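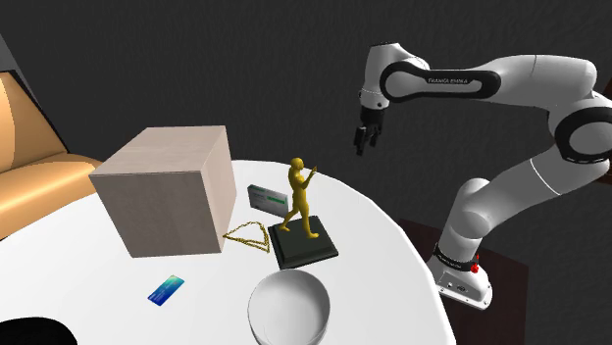

4. Tables as Resting Places

4.1 What gets put down, and for how long

The diaries kept by the 60 households in Stiter and Flirkau were meant to record meals. Each household wrote down who ate, when, and at which table. The space for notes at the foot of each page was left open, and it filled up quickly with something else: complaints and remarks about the things that had to be moved before anyone could sit down. We had not planned to study these remarks, but they turned up often enough that we coded them on their own.

We use the term "resting object" for any item that is on a table at the start of a meal and is not used in that meal. A salt shaker is not a resting object under this definition, even if no one reaches for it. A letter, a pair of glasses, a school project or a box waiting to go up to the attic is. Bowls were the hardest case. A bowl that holds keys is a resting object and a bowl that holds salad is not, and an empty bowl was coded by what the diary keeper said about it. Figure 4 gives an idea of the mix: a large box, a small carton, a figurine on a base, a gold chain and a bowl share one round white table.

Figure 4. Objects of different kinds and sizes on a round white table (computer rendering).

Size turned out to be a poor guide to how long an item stayed. Large boxes drew the most comments, but they were also the first things to be carried off, usually before the next evening meal. Small items stayed longer. Jewelry, batteries, receipts and single screws could remain in place for the whole of the study, moved a few inches at each meal and then moved back. One diary keeper in Flirkau wrote that she had "wiped around the same earring since April." Another listed a spare key on every page and never said what it opened.

4.2 Round and rectangular tables

Households with rectangular tables tended to give up one end. The end nearest the wall became storage, and the family ate at the other. This was stable over time and caused little friction, even in homes where the stored pile was large. Several diary keepers did not think of the far end as part of the dining table at all, and mentioned it only when guests came.

A round table has no end to give up. In these homes resting objects collected in the middle, where they competed with serving dishes, or drifted toward whichever chair was used least. When an absent family member came home, his or her place had to be cleared first, and this was a frequent source of short, sharp notes. "Back from Stadus to find my seat is a shelf" is typical of the tone. The drift toward an unused chair was clearest in the Pacheco district of Stiter, where kitchens are small and the table is often the only flat surface of any size besides the counter.

We do not want to make too much of the shape itself. Round tables in our sample were also smaller on the whole, and they were more common in apartments than in houses. A household that moved from a round table to a rectangular one midway through the study kept its old habits and went on piling things in the center – but this is a single case.

4.3 Who clears

Clearing was recorded separately from setting the table. In most homes with two or more adults, the person who cooked did not clear, and the person who cleared was not the owner of the items. Owners were rarely asked before their things were moved. They were often asked afterward where a thing belonged, and the usual answer was that it belonged on the table.

Camacho interviewed 11 of the diary keepers after the diaries were returned. The last interview took place on 22nd September. He asked each of them to rate how much resting objects bothered them, on a scale from 0 to 100. People who cleared the table every day did not give the highest scores. Those came from people who cleared only now and then, and who met a fuller table when they did. One respondent gave a score of 70 and then asked to change it after going to look at the table, though in the end she left it as it was.

Ornaments were treated differently from everything else. A figurine or vase might have arrived on the table by accident, but once it had been there for some weeks it was described as decoration, and diary keepers stopped listing it. We noticed this only because the item had appeared on earlier pages and no removal was ever noted. Our totals for ornaments are therefore too low, and we have left them out of the comparison in Section 5.

Paper was the one kind of item with a regular cycle. Mail built up during the week and was sorted in one sitting, almost always at the same table and by the same person (C. Camacho, interview notes).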